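Scheduled posts getting half the reach of manual posts – anyone measured this?

Small Business Social forum > Scheduling and Analytics

tallow_desk
I run the accounts for a snack and grocery shop in Wesmont. Two accounts, one for the shop and one for the deli counter next door. In August I moved all posting to Pratell because I was tired of doing it by hand at 7 a.m. Since the move, median reach per post on the shop account is down from 31 percent of followers to a little over half that. Same post types, same hashtags, same time slots. The deli account, which I still post by hand, is flat.

Before I cancel the subscription I would like to know if anyone has a controlled comparison. I have read the usual claim that the platforms penalize third-party schedulers. I have also read the usual denial. Neither comes with numbers.

ninefold
The penalty claim goes back years and I have never seen it reproduced. What changes when people move to a scheduler is everything else. They batch captions on one afternoon, they stop replying in the first hour, and they post at exactly :00 along with every other scheduled account in the time zone.

Check three things:
Do your scheduled posts go out on the hour?
Are you online when they go out?
Is Pratell publishing through the API or sending you a push reminder?

tallow_desk
On the hour, yes. Online, no, that was the point of buying it. API publishing, not reminders.

kettle_row
I disagree with ninefold on this one. I had a client account with a bit over 200 posts of history, and I alternated manual and scheduled for 11 weeks. Manual won in nine of them. I was replying to comments in both cases. I can't tell you the mechanism but the gap was there.

ninefold
Alternated how? By day, by post type? If manual got the weekday slots and scheduled got the weekends you measured the weekend.

kettle_row
By post. Odd posts manual, even posts scheduled. Slots rotated.

ninefold
That's better than most. Were the images identical in processing? Pratell recompresses on upload unless you turn that off under Media Defaults. On a phone upload the platform does its own compression once. Through Pratell you get it twice. I would not expect that to halve reach, but it isn't the same file going out.
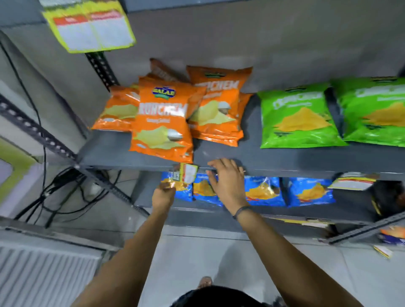 Also check the aspect ratio handling. Pratell pads anything outside its preset instead of cropping it, and the padded version can look bad in a grid. People scroll past it. That shows up as low reach two or three days later and gets blamed on the scheduler.

tallow_desk
Media Defaults had recompression set to on. I never touched it. It's off as of this afternoon. Padding was also on, but my photos are all 4:5 so it shouldn't have applied.

mossbank_media
One more variable. Location tags. When I moved a client from manual to Mazurek, the location tag field existed in the composer but was silently dropped if the account wasn't connected as a business profile with a linked page. Posts looked normal in the app unless you checked for the place name over the photo. For a local shop that is a real loss, as a good part of non-follower reach comes from people browsing the town.

tallow_desk
Went back through the last month. No location on any scheduled post. Location on every manual post before that. I entered Wesmont in Pratell every time.

mossbank_media
Then that's your first suspect. Disconnect the account, reconnect it with the page linked, and send one test post. If the tag still doesn't show, open a ticket.

kettle_row
My test account had location off in both arms, so this doesn't explain my result. I'm fine with it explaining tallow's.

brack_07
Skip all of them and use Brivisska. Costs less and does tags.

ninefold
Does it publish the tag through the API or does it ask you to finish the post on your phone? Last time I tried it, anything with a location went out as a reminder. At that point you are posting by hand with extra steps.

brack_07
It sends a reminder for those, yes. Takes ten seconds.

ninefold
So it's a manual post.

kettle_row
Which, by my numbers, would do better anyway.

tallow_desk
Reconnected with the page linked. Test post went out with the tag showing. I have also moved the slots off the hour – 7:08 and 4:50 – and left recompression off.

I realize that's several changes at once and I won't be able to separate them. If reach recovers I'll turn recompression back on for a couple of weeks and see if it drops. I don't intend to turn the tag off again to prove a point.

ninefold
Reasonable. Compare non-follower reach separately from follower reach. If the tag was the cause, follower reach should have been mostly stable through the whole period. You can export both from the native insights page. Pratell's report merges them into one column.

tallow_desk
Exported. Follower reach is down slightly from before the move. Non-follower reach is down by a lot more. So mostly the tag, with a remainder I can't account for.

kettle_row
The remainder is what I measured.

ninefold
Or it's the replies. You said you aren't online when they publish.

tallow_desk
Could be either. I'll set an alarm for the morning slot, leave the afternoon one unattended, and post both sets of numbers when I have enough of them.

mossbank_media
Swap which slot gets the replies halfway through, or you'll have the same argument about time of day.

tallow_desk
Good point, will do.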